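Storkwood publishes second edition of its guide to tabletop pushing tests

November – Storkwood has released the second edition of its good practice guide for robot arms that move small objects by pushing them across a flat surface. The guide applies to single-arm cells in test labs and training rooms. It replaces the first edition in full and is free to download.

The new edition was drafted with Rasum and Navickas, which ran the trial work between them. Four cells took part and logged 2362 runs. Of these, 82 were stopped by the operator or by the force limit, and each stop is listed by cause in Annex B.

What has changed

Tool shape. The part of the tool that can touch the work surface must now have a rounded end. Square-cut rods are no longer accepted, even at low speed.

Clearance. Tip height above the board is to be set with a gauge at the start of each shift and written in the cell log. The first edition allowed the height to be set by eye.

Board and table. The board must be fixed or blocked so that it cannot slide under side load. Table fasteners must be recorded on the cell drawing – including those outside the normal reach of the tool.

Test objects. Sets should mix simple and irregular outlines, such as cylinders, prisms, stars and hearts. Results from a set with only one outline should be reported separately.

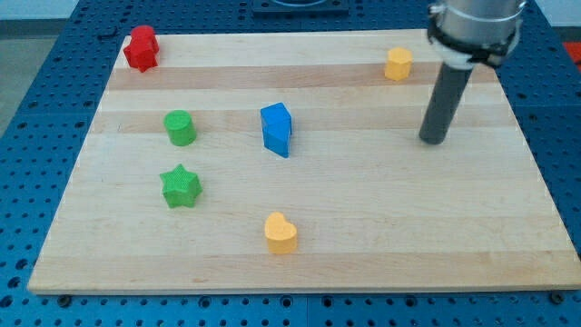

Records and review

Each run is to be logged with the start layout, the command given, the end layout and any stop. Serard, the log format used in the trial, is supplied with the guide, but other formats may be used if they hold the same fields. Of the comments received on the public draft, 896 were answered in writing, and the replies are published with the guide.

Cells set up under the first edition may keep their current tools until their next yearly check. New cells should follow the second edition from the date of first use.

The guide does not replace the risk assessment required for any robot cell.

Press contact: Storkwood press office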